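Speaker notes: Held-out objects in simulated kitchens
Workshop talk, 28 Mar 2021

Slide 1. Title
Introduce the Felier benchmark. Mention that the code and the task files are on the project page. Skip the funding list.

Slide 2. Question
We train a pick-up policy entirely in simulation. How much of its success depends on the object set, and how much on the lighting? Earlier results from the Hanrahan set changed both at once, so they can't separate the two.

Slide 3. Setup
One arm, two views: one low near the gripper, one from the side of the counter. Counter, wall and floor stay fixed within a scene family. Object placement and light direction are sampled per episode. 282 episodes per condition, five random seeds. Say clearly that the policy gets no depth input.

Slide 4. Baselines
Bremasetti is the stronger one. It was retrained on our episodes with its published settings. Don't read out the table; point to the last column.

Slide 5. Result
With new objects and training lights, success drops by 41 points. With training objects and new lights, the drop is five points. Pause here. Expect a question on seed variance (backup slide 2).

Slide 6. Rendered views
Same counter in both. Point out the mug, the paper towel roll and the cutlery, then the shadows on the marble. In the second view the gripper is holding the slotted spatula by its handle.

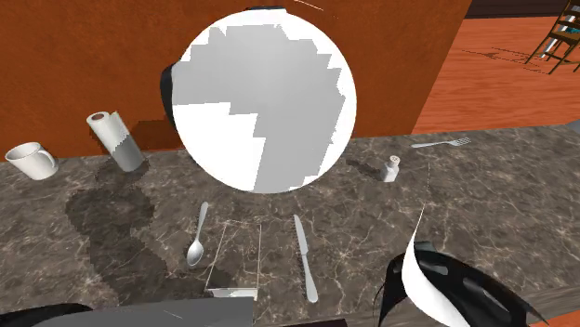
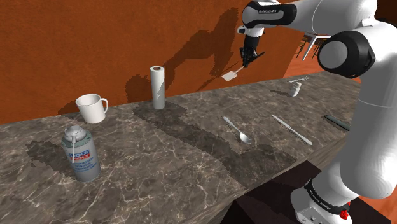 Slide 7. Limits
Rigid objects only. Shadow edges are coarse at our render settings, and we haven't tested whether a finer setting changes the lighting result. No real-arm trials yet. Stesesia port planned for December.

Slide 8. Questions
Leave the slide 5 plot on screen.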